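Chapter 4
Solids, Faces and Edges: Getting to Know the Shapes Around Us
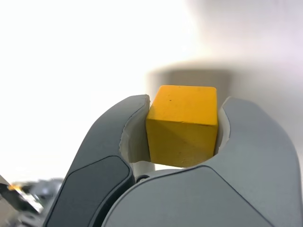
Figure 4.1 A yellow wooden cube with softly rounded edges. Three of its faces can be seen.

In this chapter you will meet the words face, edge and vertex, and use them to describe solids you can pick up. You will learn to draw a cube on flat paper, find the surface area and volume of a box, and begin to see why the two don't grow at the same pace.

4.1 Before we begin

Go and find a box. I mean it! Any box will do, a tea box or a shoebox or the one your last pair of headphones came in, and if there is a small child in the house then a building block will do even better. Put it on the table beside this book and leave it there while you read, because I am going to ask you to pick it up a good many times and it is a nuisance to keep getting up.

When I was at school we learned our solids from a poster. It hung beside the window, and by the time I came along the sun had faded the cone and the cylinder to much the same grey. I could recite the whole list perfectly well (cube, cuboid, prism, pyramid, and so on down to the sphere) and I passed the test at the end of it, but I don't believe I had ever thought about what a cube was like. Then one wet January my teacher, Kanako Tsuji, brought in a bag of wooden offcuts from her brother's workshop and tipped them out over our desks. She asked us to sort them in any way we pleased, and then to explain our sorting to the person beside us. We argued for the whole lesson. Was a very thin slab the same sort of thing as a long stick? Should a wedge go with the boxes or with the pyramids? It was the first time I had enjoyed geometry, and a good deal of this chapter comes from that bag.

4.2 Three words to carry with you

A face is a flat surface of a solid. Lay your hand on the top of your box and you are touching a face.

An edge is the line where two faces meet. Run a finger along one.

A vertex is a corner, a point where edges come together. If you have more than one, the plural is vertices, though plenty of people say "corners" in conversation and I shan't tell them off.

A cube has six faces, twelve edges and eight vertices. All its faces are squares of the same size. A cuboid has the same numbers of each, and its faces are rectangles, some or all of which may be squares. It follows that every cube is a cuboid, in just the same way that every square is a rectangle, and if that sentence makes you frown, read it again slowly with your box in your hand.

Real objects are kinder to our fingers than the shapes in our heads. The edges in Figure 4.1 are rounded, and strictly speaking a rounded edge is a narrow curved surface. In this book we shall call such a thing a cube all the same, as anybody would, and work as though its edges were perfectly sharp.

4.3 How much can you see at once?

Hold your box at arm's length and close one eye. Turn it slowly. Sometimes you will see a single face, sometimes two, and if you tip a corner towards you, three. Now try to see four. Take your time over it, and let your neighbour have a go if you get cross.

You won't manage it, and the reason is rather lovely. The faces of a box come in opposite pairs, and you can never see both members of a pair from the outside at the same moment. There are three pairs, so three faces is the most you can hope for. We shall use this in section 4.5 when we come to drawing.

4.4 A first look at size

Noemi Cirillo makes toy blocks and sells them in boxes. Each block is a cube with edges of 3 cm. One face has an area of 3 × 3 = 9 square centimetres, and the six faces together come to 54 square centimetres, the area she has to paint. The volume is 3 × 3 × 3 = 27 cubic centimetres, the amount of wood in the block.

Now suppose she doubles the edge to 6 cm. Most people's first guess is that she will need twice the paint and twice the wood. Work it out before you turn the page, and jot down your guess beside your answer so that you can compare the two.

Warm-up exercises

1. Write down the number of faces, edges and vertices of a square-based pyramid.
2. A cuboid measures 20 cm by 10 cm by 10 cm. Show that its volume is 2,000 cubic centimetres.
3. Find two different cuboids, each with a volume of 300 cubic centimetres. Which has the larger surface area?
4. Sketch your own box from an angle where only two of its faces show.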